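Questions fréquentes : ouvrir, nettoyer et remonter une unité centrale

Cette page réunit les questions que les lecteurs du bulletin Kosa nous envoient le plus souvent sur les tours de bureau d'occasion. Le français n'est pas ma langue maternelle, je vous prie donc de me signaler les phrases qui ne sont pas claires. Mise à jour : 18/2/22.

Faut-il débrancher le câble secteur avant d'ouvrir le boîtier ?

Oui, toujours. On éteint l'ordinateur, on met l'interrupteur de l'alimentation sur 0 s'il existe, on retire le câble, puis on appuie quelques secondes sur le bouton de démarrage pour vider les condensateurs. L'alimentation elle-même ne s'ouvre pas, même quand le ventilateur fait du bruit : on la remplace entière.

Dans quelle position doit-on travailler ?

Je conseille de coucher la tour, le côté ouvert vers le haut. Les vis qui échappent tombent alors dans le boîtier et non par terre, et la carte mère est à plat devant vous. Prévoyez de la place à gauche et à droite pour poser le panneau et la façade.

Ai-je besoin d'un bracelet antistatique ?

C'est préférable. Si vous n'en avez pas, touchez régulièrement une partie métallique non peinte du châssis et évitez les pulls en laine. Un tapis de moquette sous les pieds est une mauvaise idée.

Quels outils sont nécessaires ?

Un tournevis cruciforme moyen, une pince fine, un pinceau sec, une bombe d'air et un petit récipient pour les vis. Pour les machines de bureau que nous recevons chez Noiphan, 4 vis seulement tiennent souvent le lecteur optique, et le reste se démonte à la main.

Comment enlever la poussière sans abîmer les ventilateurs ?

Bloquez les pales avec un doigt ou avec le manche du pinceau pendant que vous soufflez. Tenez la bombe droite, par petits coups. N'utilisez pas l'aspirateur de la maison près de la carte mère.

Comment retirer le processeur ?

On commence par le refroidisseur. S'il résiste, il ne faut pas tirer fort : la pâte thermique a durci, et l'on peut arracher le processeur avec. Faites tourner le bloc doucement de gauche à droite jusqu'à ce qu'il se libère. Ensuite on lève le levier, on relève le cadre de maintien et on prend le processeur par les bords, sans le faire glisser. Ne touchez jamais les contacts du socket avec les doigts, ni avec un chiffon.

À quoi ressemble la machine quand le refroidisseur et la mémoire ne sont pas en place ?

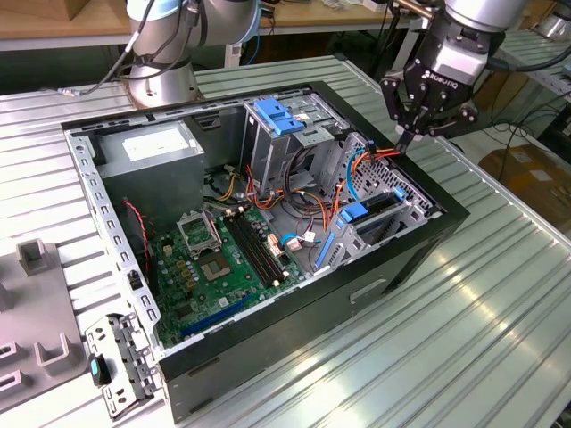 Bulletin Kosa, n° 69, p. 7

Le cadre du socket est relevé et les deux emplacements de mémoire noirs, à côté, sont vides. C'est un bon moment pour passer le pinceau entre les connecteurs, y compris le long emplacement d'extension bleu. Les pièces en plastique bleu sur la cage métallique sont les poignées de déverrouillage, et il n'y a donc pas besoin de tournevis à cet endroit. Avant de toucher au faisceau orange, rouge et jaune, notez son chemin sur un papier.

Dans quel ordre faut-il remonter ?

Le processeur d'abord, puis la pâte thermique, le refroidisseur, la mémoire, et enfin les câbles. Les barrettes se posent bien droites, l'encoche en face du repère, et on appuie jusqu'au clic. La façade et le panneau viennent en dernier, quand on a vérifié que la machine démarre.

L'ordinateur ne démarre plus après le nettoyage, que faire ?

Dans la plupart des cas que l'on nous décrit, une barrette de mémoire est mal enfoncée ou le connecteur d'alimentation du processeur est oublié. Regardez aussi les petits fils du bouton de façade, ils se détachent facilement. Si la machine émet des bips, comptez-les et cherchez leur signification dans la notice de la carte mère.

Peut-on réutiliser l'ancienne pâte thermique ?

Non. Nettoyez les deux surfaces avec de l'alcool isopropylique et un papier qui ne laisse pas de fibres, attendez que tout soit sec et mettez une petite quantité de pâte neuve au centre.

Combien coûte une vérification à l'atelier Surnach ?

Le forfait est de 40 euros, sans les pièces. Il comprend l'ouverture, le dépoussiérage, la pâte thermique et un essai de démarrage. L'atelier ne prend pas de nouvelles machines en mars, à cause de l'inventaire.

À lire aussi
Choisir un disque pour une vieille tour
Reconnaître un condensateur gonflé
Ranger et étiqueter les câbles d'alimentation
Les tournevis Zondetti : notre essai
Où déposer le matériel informatique hors d'usage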